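아코디언 속을 들여다보는 사람, 티다우 골목 수리점에서 보낸 금요일 오후

아코디언 바람통에서 쉭쉭 소리가 난 지 꽤 됐거든요. 처음엔 제 숨소리인 줄 알았어요. 합주 때 옆자리 회원이 "그거 어디서 바람 새는데?" 하고 알려 줘서 그제야 수리점을 찾아보기 시작했고, 그러다 이왕 가는 김에 인터뷰까지 해 오라는 숙제를 받았습니다. 악기 맡기러 갔다가 해가 질 때까지 눌러앉은 이야기예요. 좀 깁니다.

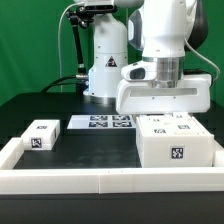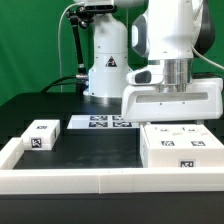
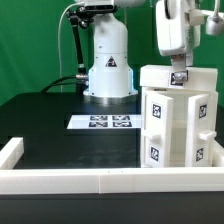
터넌턴 생활음악동호회 소식지팀

수리점 이름은 트루텔이에요. 티다우 시장 뒤쪽, 국숫집이랑 열쇠집 사이로 난 골목 끝에 있는데 간판이 워낙 작아서 저는 두 번이나 지나쳤어요. 결국 국숫집에 들어가서 물어봤더니 주방에서 "풍금집이요? 뒤로 돌아가요" 하시더라고요. 동네에서는 다들 풍금집이라고 부른답니다. 사장님은 그 별명을 고쳐 줄 생각이 전혀 없대요.

"풍금도 리드에 바람 넣어서 소리 내는 거니까 아주 틀린 말은 아니에요. 하모니카도 사촌이고요. 가끔 진짜 풍금도 들어와요. 그건 너무 커서 제가 가죠."

사장님은 이름도 얼굴도 안 나가는 조건으로 인터뷰를 받아 주셨어요. 이유를 여쭤 보니 전화가 많이 올까 봐 그렇다고요. 그래서 이 글에서는 그냥 사장님이라고 부를게요. 이 일을 한 지는 25년이 넘었고, 그 전에는 가구 공장에서 문짝을 달았다고 합니다.

제 악기를 받아 들더니 사장님은 건반을 누르지도 않고 바람통 끈부터 풀었어요. 그러고는 한쪽을 잡은 채 악기를 아래로 늘어뜨리고 가만히 보더라고요. 저는 뭘 하시는 건지 몰라서 같이 가만히 봤죠.

"아무것도 안 눌렀을 때 얼마나 천천히 내려오나 보는 거예요. 이게 스르륵 금방 열리면 어디가 새는 거고, 버티면서 천천히 열리면 괜찮은 거고. 손님 거는… 음, 좀 급하네요."

급하다는 말이 어찌나 점잖던지! 제 악기는 거의 추락하고 있었거든요.

새는 데는 의외로 많지 않다

바람이 새면 다들 바람통에 구멍이 났다고 생각하고 오는데, 주름 자체가 찢어진 경우는 별로 없다고 해요. 사장님 말로는 바람통과 몸통이 맞닿는 가장자리, 그러니까 패킹이 먼저 죽는답니다. 오래된 악기는 거기에 가죽이나 천을 둘러 놓았는데 그게 눌리고 눌려서 납작해지는 거예요. 그다음으로 흔한 게 건반 밑의 덮개고요. 건반을 누르면 구멍을 막고 있던 덮개가 들리면서 바람이 지나가는데, 그 덮개에 붙은 펠트와 가죽이 굳거나 비뚤어지면 안 눌러도 바람이 지나가요.

"건반 하나가 안 눌렀는데 우는 악기 있죠. 그건 십중팔구 덮개예요. 손님들은 귀신 들렸다고 하는데 핀 하나 바로잡으면 귀신 나가요."

제 악기는 패킹이었어요. 사장님이 바람통을 몸통에 붙들고 있는 핀을 집게로 하나씩 뽑는데, 뽑은 핀을 나무판에 뚫어 놓은 구멍에다 뽑은 순서 그대로 꽂더라고요. 똑같이 생긴 핀인데 왜 그러시냐고 했더니 똑같이 생겼어도 들어가 있던 구멍하고 오래 산 핀이라서 제자리에 돌려놓는 게 제일 잘 맞는다고 하셨어요. 저는 이 말이 마음에 들어서 수첩에 크게 적었습니다. (집에 와서 보니 수첩에 "핀 부부"라고만 적혀 있었어요. 무슨 정신이었는지.)

그리고 몸통이 열렸는데요, 저는 제 아코디언 속을 그날 처음 봤습니다. 들고 다닌 세월이 얼만데! 안에는 길쭉한 나무 토막들이 나란히 서 있고, 그 나무마다 금속 리드가 쪼르르 박혀 있어요. 리드 옆에는 얇은 가죽 혀 같은 게 하나씩 붙어 있고요. 바람통을 밀 때 우는 리드와 당길 때 우는 리드가 앞뒤로 짝을 이루고 있어서, 한쪽이 울 때는 다른 쪽으로 바람이 빠지지 않게 그 가죽이 막아 준대요.

"이 가죽이 말려 올라가면 소리가 늦게 나요. 누르면 바로 안 나고 한 박자 쉬었다가 '퍽' 하고 나오죠. 그런 소리 나면 연주를 못해서 그런 게 아니에요. 가죽 때문이에요."

제가 너무 반가운 얼굴을 했는지 사장님이 얼른 덧붙이셨어요.

"손님 가죽은 멀쩡하네요."

밀랍 냄새가 나는 방

트루텔은 방이 둘이에요. 앞방에서는 손님을 받고 악기를 열어 보고, 뒷방에서는 조율을 합니다. 뒷방 문을 열면 냄새부터 달라요. 달콤하면서 약간 소나무 같은 냄새. 리드를 나무 토막에 붙일 때 쓰는 밀랍 냄새인데, 밀랍만 쓰면 여름에 물러져서 송진을 섞는다고 합니다. 비율을 물어봤더니 웃기만 하시더라고요. 계절 따라 다르고 밀랍 따라 다르고 그날 기분 따라서도 다르대요. 영업 비밀인가 싶어서 더 안 물었는데, 나중에 보니까 작은 냄비에 녹인 걸 숟가락 끝에 묻혀서 식힌 다음 손톱으로 눌러 보고 정하는 거였어요. 툭 깨지면 송진이 많은 거고 손톱자국이 쑥 들어가면 모자란 거고.

"제일 무서운 게 차 트렁크예요. 오월만 돼도 벌써 위험해요. 공연 끝나고 밥 먹는다고 차에 두고 내리잖아요. 그럼 밀랍이 물러져서 리드가 툭 떨어져요. 안에서 달그락거리는 소리가 나면 절대 연주하지 말고 그대로 가져오세요. 떨어진 리드가 돌아다니면서 다른 걸 긁어요."

이 대목은 우리 동호회 회원들께 꼭 전하고 싶어서 받아 적은 그대로 옮겼어요. 야외 공연 뒤풀이 때 악기 차에 두고 오시는 분들, 누군지 다 압니다. 저도 포함이에요.

조율하는 모습은 상상했던 것과 많이 달랐어요. 저는 피아노처럼 뭘 조이고 푸는 줄 알았거든요. 아코디언은 리드를 긁습니다. 혀처럼 생긴 강철판의 끝 쪽을 조금 긁어내면 가벼워져서 음이 올라가고, 뿌리 쪽을 긁으면 약해져서 음이 내려가요. 긁은 건 다시 붙일 수가 없으니까 아주 조금씩, 정말 먼지만큼씩 긁고 소리를 들어 보고 또 긁고요.

"처음 배울 때 욕심내서 확 긁었다가 리드를 여럿 버렸어요. 올렸다 내렸다 올렸다 내렸다 하다 보면 강철이 종이처럼 얇아져요. 그런 리드는 음은 맞는데 소리가 불쌍해요."

소리가 불쌍하다는 게 어떤 거냐고 여쭤 봤더니 서랍을 뒤져서 리드판 하나를 꺼내 입에 대고 불어 주셨어요. 이어서 멀쩡한 것도 불어 주셨고요. 음높이는 똑같은데 앞의 것은 문 뒤에서 누가 부는 소리 같았어요. 그 얇은 리드를 지금까지 갖고 계신 것도 대단하죠. 버리기엔 미안하고 쓰기엔 못 쓴대요.

더 골치 아픈 건, 작업대 위에서 맞춰 놓은 음이 악기 안에 넣으면 달라진다는 거예요. 몸통의 공간 때문에 음이 조금 움직인답니다. 그래서 조율대에서 맞추고, 넣어서 재 보고, 차이를 적고, 다시 꺼내서 그만큼 긁고, 또 넣고. 사장님 공책에는 그 차이를 적은 숫자가 빽빽했는데 악기마다 한 권씩 만들어 주는 건 아니고 그냥 이어서 쓴대요. 그래서 어느 페이지가 누구 악기인지는 커피 자국을 보고 찾으신다고요. 이건 농담인지 아닌지 끝까지 모르겠더라고요.

일부러 안 맞게 맞추기

제가 꼭 물어보고 싶었던 게 있었어요. 왜 어떤 아코디언은 소리가 물결치고 어떤 건 밋밋한가. 우리 모임에서도 늘 싸우는 주제잖아요. 누구는 떨림이 많아야 아코디언 맛이라고 하고, 누구는 멀미 난다고 하고.

사장님은 이 이야기가 나오자 의자를 당겨 앉으셨어요. 같은 음을 내는 리드를 둘 이상 같이 울리는데, 그중 하나를 살짝 높게 맞춰 놓으면 둘이 부딪치면서 떨림이 생긴답니다. 차이가 작으면 떨림이 느리고 크면 빨라지고요. 그러니까 그 물결은 조율하는 사람이 일부러 벌려 놓은 틈이에요.

"샹송 하는 분들은 많이 벌려 달라고 하고, 재즈 하는 분들은 거의 붙여 달라고 해요. 그런데 말로는 '조금만요' 하는 사람이 제일 어려워요. 사람마다 조금이 다 달라요. 그래서 저는 말을 안 믿고 좋아하는 음반을 한 장 가져오라고 해요. 같이 듣고 나서 '이거요?' 하고 물어보면 그제야 서로 같은 얘기를 하게 되죠."

높은음으로 갈수록 떨림을 어떻게 할지도 다 정해야 한대요. 같은 간격으로 벌려 놓으면 위로 갈수록 너무 정신없어지니까 귀에 자연스럽게 들리도록 곡선을 그리는 건데, 이 곡선이 수리하는 사람마다 달라서 악기를 열지 않고도 누가 조율했는지 짐작할 때가 있다고 합니다. 글씨체 같은 거죠. 그럼 사장님 글씨체는 어떠냐고 여쭤 봤어요.

"저는 위쪽이 좀 얌전해요. 성격이 그래서."

얌전한 성격치고는 밀랍 냄비 앞에서 혼잣말을 굉장히 많이 하십니다. 주로 냄비한테요.

바르비에리

뒷방 선반 맨 위에 천으로 덮어 둔 게 하나 있길래 뭐냐고 물었더니, 사장님이 의자를 딛고 올라가서 내려 주셨어요. 바르비에리라는 작은 공방에서 만든 단추식 아코디언인데 안쪽 나무에 연필로 1902라고 쓰여 있습니다. 크기가 식빵 상자만 해요. 자개 장식이 군데군데 빠져 있고 바람통 종이에는 꽃무늬가 있는데, 접히는 안쪽은 색이 아직 또렷하고 바깥쪽은 다 바래서 바람통을 열 때마다 꽃이 피는 것 같았어요. 이런 표현 쓰면 편집 때 잘릴 텐데 진짜 그랬다니까요.

원래는 손님이 고쳐 달라고 맡긴 악기였대요. 할머니 댁 장롱에서 나왔다고요. 그런데 견적을 듣고는 차라리 사장님이 가지시라고 했답니다.

"공짜로는 못 받는다고 했죠. 그랬더니 자기 아이 아코디언을 고쳐 달래요. 그래서 바꿨어요. 그 집 아이 악기는 금방 고쳤는데 이건 아직 못 끝냈어요. 6년째예요."

왜 그렇게 오래 걸리냐면, 손님 악기가 언제나 먼저라서요. 그리고 가죽을 새로 구하지 않고 되도록 원래 것을 살리려고 한대요. 말린 가죽을 적셔서 펴고 눌러 놓고, 마르면 다시 보고. 리드는 녹이 좀 슬었는데 갈아 끼우면 편하겠지만 그러면 그때 소리가 아니라서 하나하나 닦고 있다고 합니다. 한 음만 들어 볼 수 있냐고 졸랐더니 사장님이 조심조심 바람통을 당겨서 단추 하나를 눌러 주셨어요. 생각보다 훨씬 컸어요, 소리가. 작은 몸에서 쨍하고 나오는데 옆집 열쇠 깎는 소리가 안 들릴 정도로요.

"옛날엔 마이크가 없었잖아요. 마당에서 춤추는 사람들한테 다 들려야 하니까 작아도 목청이 좋아요. 요즘 악기보다 더 세게 나오는 것도 있어요."

다 고치면 누가 연주하느냐고 여쭤 봤더니 한참 생각하시더라고요. 본인은 연주를 못한대요. 깜짝 놀랐는데, 조율을 하려면 음을 하나씩만 누르면 되니까 곡을 배울 틈이 없었다고 해요. 칠 줄 아는 건 동요 한 곡이고 그것도 오른손만요. 들려 달라고 했더니 그건 인터뷰 조건에 없다고 거절당했습니다.

돈 얘기, 시간 얘기

회원들이 제일 궁금해할 것 같아서 비용도 여쭤 봤는데, 금액은 쓰지 말아 달라고 하셨어요. 악기마다 너무 달라서 숫자가 돌아다니면 꼭 다툼이 생긴대요. 대신 견적 내는 방식은 알려 주셨습니다. 전화로는 절대 안 하고, 열어 보는 데까지는 돈을 안 받고, 열어 본 다음에 꼭 해야 하는 것과 나중에 해도 되는 걸 따로 적어 준대요. 저도 종이를 받았는데 꼭 해야 하는 칸에는 패킹 하나, 나중에 해도 되는 칸에는 왼손 쪽 낮은음 조율이 적혀 있었어요. 그리고 그 밑에 "어깨끈"이라고 쓰고 밑줄이 그어져 있었고요.

"끈이 짝짝이예요. 한쪽이 길어서 악기가 돌아가요. 그걸 손목으로 버티고 계시니까 바람통도 비뚤게 닫히고 패킹도 한쪽만 눌리죠. 패킹을 갈아도 끈을 그대로 두면 또 그 자리가 새요."

손목이 아팠던 게 끈 때문이었다니… 저는 나이 탓인 줄 알고 파스만 붙였는데요. 보통 왼쪽 끈을 오른쪽보다 약간 짧게 해서 악기를 몸 가운데에 앉히는데 저는 그걸 거꾸로 하고 있었어요. 그 자리에서 고쳐 매고 앉아 보니까 갑자기 악기가 가벼워진 것 같았어요. 다들 다음 연습 때 끈부터 한번 보세요!

집에서 보관하는 법도 여쭤 봤습니다. 눕히지 말고 연주할 때 방향으로 세워 둘 것. 가죽 혀가 중력 때문에 벌어지는 걸 막으려는 거래요. 장마철에는 케이스에 제습제를 넣되 너무 바짝 말리지는 말 것. 나무가 갈라지고 밀랍이 들뜬답니다. 펠트를 좋아하는 좀벌레가 있으니까 오래 안 쓸 악기도 가끔 꺼내 줄 것. 그리고 무엇보다 자주 칠 것.

"안 치는 악기가 제일 빨리 늙어요. 매일은 안 쳐도 돼요. 텔레비전 보면서 바람만 넣었다 뺐다 해도 나아요. 대신 끈 풀고 아무 건반도 안 누른 채로 억지로 당기지는 마시고, 공기 단추 누르고요."

제가 그럼 연습 안 하고 바람만 넣어도 되느냐고 했더니 사장님이 처음으로 크게 웃으셨어요. 그건 악기한테는 괜찮은데 동호회에는 안 괜찮을 거라고요.

배우겠다는 사람

이런 기술은 누가 이어받나 싶어서 그것도 물었어요. 배우겠다고 오는 사람은 종종 있대요. 요즘은 오히려 예전보다 많다고 하시더라고요. 그런데 대부분 핀을 뽑고 뚜껑 여는 날은 눈이 반짝반짝하다가, 오래된 밀랍을 긁어내는 단계에서 연락이 뜸해진답니다. 나무 토막에 붙은 헌 밀랍을 깨끗이 걷어 내야 새 밀랍이 붙는데 이게 끝도 없고 손톱 밑에 끼고 재미가 하나도 없어서요.

"저는 그게 제일 좋거든요. 라디오 틀어 놓고 긁고 있으면 하루가 잘 가요. 그게 좋은 사람이면 이 일을 할 수 있어요. 귀는 나중에 따라와요."

귀가 나중에 따라온다는 말은 조금 의외였어요. 절대음감 같은 게 있어야 하는 줄 알았거든요. 사장님은 음높이는 조율기가 알려 주니까 됐고, 듣는 법은 많이 긁어 본 손이 가르쳐 준다고 하셨어요. 문짝 달던 시절에 배운 것도 아직 쓰신대요. 덮개가 구멍에 반듯하게 내려앉는지 보는 거랑 문이 문틀에 맞는지 보는 게 거의 같은 일이라고요. 그래서인지 트루텔 화장실 문은 제가 본 문 중에서 제일 부드럽게 닫힙니다. 가시면 꼭 닫아 보세요.

한번은 직접 해 보라고 리드판 하나랑 긁개를 쥐여 주시길래 용감하게 긁어 봤는데, 조율기 바늘이 꿈쩍도 안 하는 거예요. 더 긁으니까 갑자기 확 넘어가 버렸고요. 사장님은 아까 그 불쌍한 리드가 든 서랍을 조용히 열어 주셨습니다. 제 리드도 이제 거기 살아요.

돌아오는 길

악기는 그날 바로 못 찾고 다음 주에 다시 가서 받아 왔어요. 새 패킹은 처음에 좀 뻑뻑해서 핀 구멍 맞추느라 사장님도 애를 먹었다고 합니다. 집에 와서 제일 먼저 한 건 당연히 늘어뜨리기였죠. 끈을 풀고 한쪽을 잡고 가만히 있었더니, 안 내려와요. 아니, 내려오긴 하는데 팔이 먼저 아파서 제가 졌어요.

다만 쉭쉭 소리가 사라지니까 틀린 음이 너무 잘 들립니다. 합주 때 옆자리 회원이 이번에는 "거기 반음 아닌데?" 하고 알려 주더라고요.

트루텔에 가실 분들은 점심때를 피해서 가세요. 사장님이 국숫집에 계실 때가 많고, 문에 붙여 놓은 쪽지에도 그냥 "국수"라고만 쓰여 있어요. 왼손 쪽 낮은음 조율은 가을 발표회 끝나고 맡기기로 했습니다. 그때까지 바르비에리가 조금 더 진도가 나가 있으면 두 음쯤 들려 달라고 졸라 볼 생각이에요.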